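November 26, 2019

The toy library in Pemetti will open again next month in the old post office, after being closed since August. Families can borrow up to four toys at a time, and the yearly card costs the same as before.

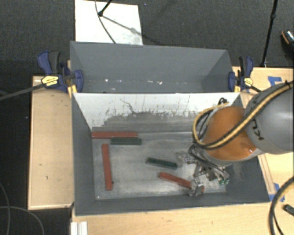

The collection now has 2,124 toys, and 168 of them are new. Building blocks remain the most borrowed — long narrow ones, like the red and the dark green, are good for roofs and bridges. Opening hours are on the door and at the Holtel Street bakery.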